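About us

Hi, I'm Dagmar Skála, and I run the people side of Nellotik. We started out folding other people's clothes. I mean that literally – sheets, shirts, baby things, whatever came through the door of our first place in Clanidstead. These days a good part of our work is teaching machines to do the same thing, and I get asked a lot what that has meant for the folks who work here. So I'm going to use this page for that (the old one was mostly a list of opening hours anyway).

Fillitach is our name for the automation side of the business. Four of us set it up at a kitchen table, and the first question on the pad was "who does the boring bits?" Our folders know things no manual has in it, like how a knit wants to slide off a pile or why you never grab jeans by the belt loop. We wanted that knowledge to come from them, with their names on the payroll for it, so our collectors go and work with hand-held grippers on ordinary laundry in ordinary bedrooms.

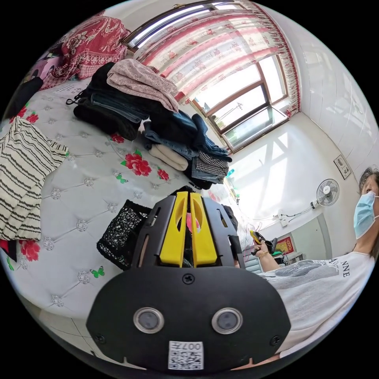 Clothes on the bed, grippers in hand.

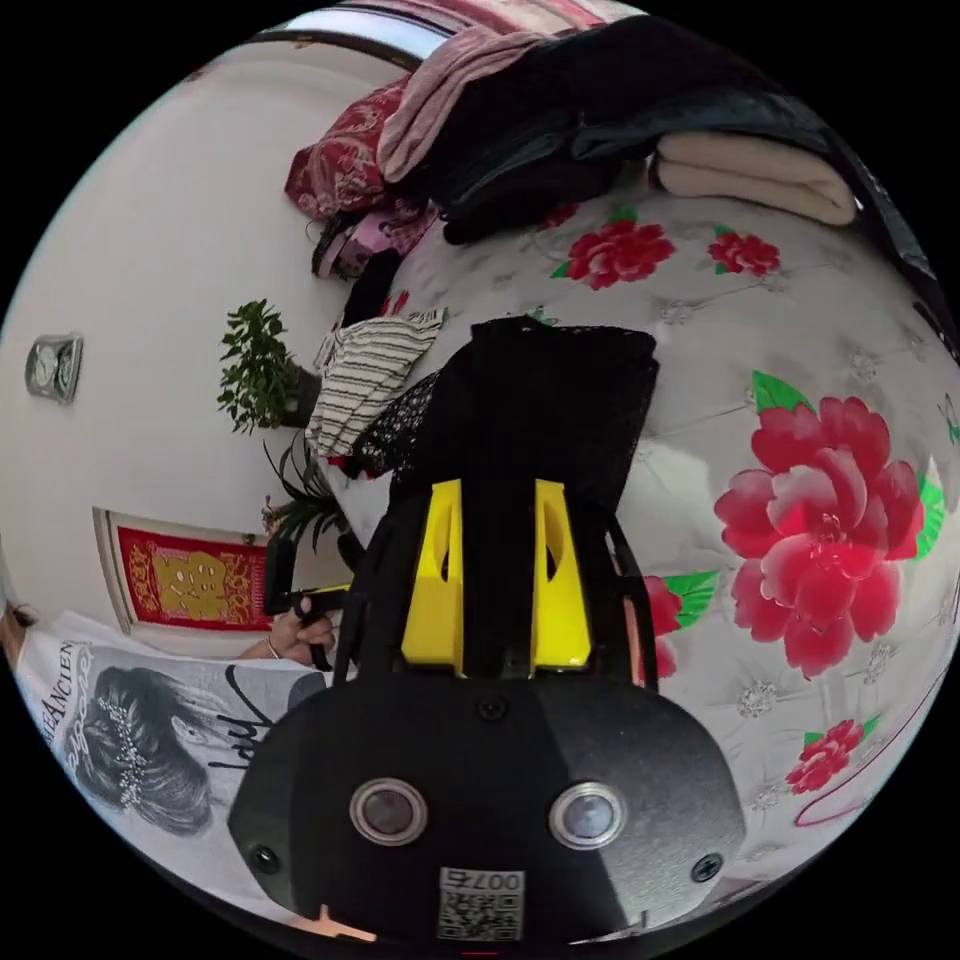
When we moved people over to this kind of work, I expected complaints about the tech. What I got was complaints about wrists! Squeezing a gripper all morning is a different kind of tired from folding by hand, so we changed the shifts. You now do a stretch of collecting, then a stretch at the tables or checking recordings, and you pick the order yourself. It took us until October to get that right and I still hear about the first version.

Pay was the other big talk. Collectors get the same hourly rate whether a session goes well or badly, because a dropped sleeve is useful to us too, and I don't want anyone rushing. We logged 1,433 sessions last year, and 527 of those were done by people who had never touched a gripper before they joined us.

Has the work changed? Sure. The tables in the Yurchenko building are quieter than they used to be, and a few of our longtime folders miss the noise and the radio. Some tried collecting and came right back to the tables, and that's fine with me – we kept their spots open. Others are now training new starters and are way better at it than I ever was.

If you'd like to come work with us, stop by the Clanidstead office and ask for me. No experience with robots needed, but please bring an opinion on fitted sheets.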